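**FOR IMMEDIATE RELEASE**
July 18, 2021

# Kestdale Short Play Festival Returns in December With Fewer Prizes and Longer Plays

KESTDALE – The Kestdale Short Play Festival will be back on stage this December after a year without live shows. The company that runs it, Fostier Stage, is using the return to drop several things it no longer believes in, starting with the audience vote.

The festival will present 12 new plays over two weekends at the Canham Playhouse. Scripts are open to any writer, anywhere, with no entry fee. The reading period opens today and closes when 300 scripts have come in.

That cap is new. In 2019 the festival took in 513 scripts, and Fostier Stage told everyone who sent one that each play had been read twice. Having gone back over the reading sheets, the company is no longer sure that was so. A good many plays in the last third of the pile have one set of notes, and some of those notes are a single line. The company would sooner read 300 scripts properly than make the same claim again. 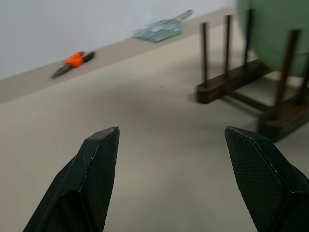

*Tabletop, seen close up.*

## No more audience award

Past festivals ended with an audience award, handed out on closing night. It was popular with the press and with whichever playwright had the largest family. Fostier Stage has looked at the old ballots and found that the winner in almost every year was the play with the most local actors in it. The company has nothing against local actors. It does doubt that the award said much about the writing, and past winners have been free to put it on their resumes as if it did.

The judges' prize stays, with changes. There will be one prize instead of six. The categories for best title, best opening line and best use of a prop have been cut. Judges will see every play in performance, and their written comments will go to all 12 playwrights, including the ones who would prefer not to have them.

## Longer plays, slower rehearsals

The old limit was ten minutes. Ten-minute plays are easy to program and easy to sell, and Fostier Stage has produced a lot of them. Too many have been one joke and a blackout. The new limit is 28 minutes, with no minimum. A very good four-minute play is still welcome.

Each play will get 45 hours of rehearsal, paid for both cast and director. The company once ran an overnight event in which plays were written, rehearsed and staged inside a day. Audiences liked it. The scripts have been staged again, as far as the company knows, zero times. There are no plans to bring it back.

Playwrights may attend rehearsals in person or by video link. Rewrites will be accepted up to the second week and no later. Directors will be matched to scripts by the company, although a writer may turn down a match once.

## What the company does not know yet

Several points are still open, and Fostier Stage would like to say so now and not in November.

- **Seating.** The Canham Playhouse has not confirmed how many seats it will be allowed to sell. Tickets will go on sale only when it has.
- **Streaming.** The company streamed readings last year and was not happy with the results. Viewer figures looked good until someone checked how long people stayed. A recording of each play will be made for its author. There may be no public stream at all.
- **Touring.** Earlier releases from this festival spoke of "possible future productions" for selected plays. Two plays in seven seasons have gone on to one. Writers should send work for the December dates and assume nothing past them.
- **Published collection.** Higuchi Play Service has agreed to read the final 12 with a view to printing them. It has not agreed to print them.

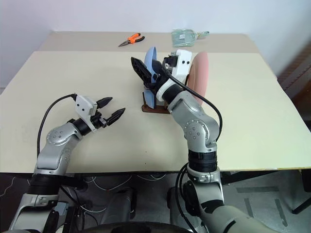
## How to submit

Scripts should be sent as a single PDF with the author's name removed from every page. Plays must be unproduced, though staged readings and online readings are fine. Casts may be no larger than five. Sets should be able to come off the stage in two minutes with two people carrying.

One script per writer. Writers who sent plays to an earlier festival may send the same one again if it was turned down, and given what the reading sheets show, some of them probably should.

Musicals, monologues and plays for children are all eligible. Plays written for a theme are also eligible, but there is no theme this year. The last one was "Thresholds" and produced a great many plays about doors.

All writers will get an answer by email, yes or no. Selected playwrights will be paid a flat fee on signing and keep all rights to their work. The agreement is two pages long and can be requested before submitting.

## About Fostier Stage

Fostier Stage is a small theater company based in Kestdale. It has produced the Kestdale Short Play Festival for seven seasons, along with a spring production most years. It has been called "vital" and "uneven" in the same review, and it uses both words in its grant applications.

Press seats for opening weekend can be requested through the company office. Photographs of past productions are available, with credits. Interviews with playwrights will be set up once the plays have been chosen, and only with those who want them.

\###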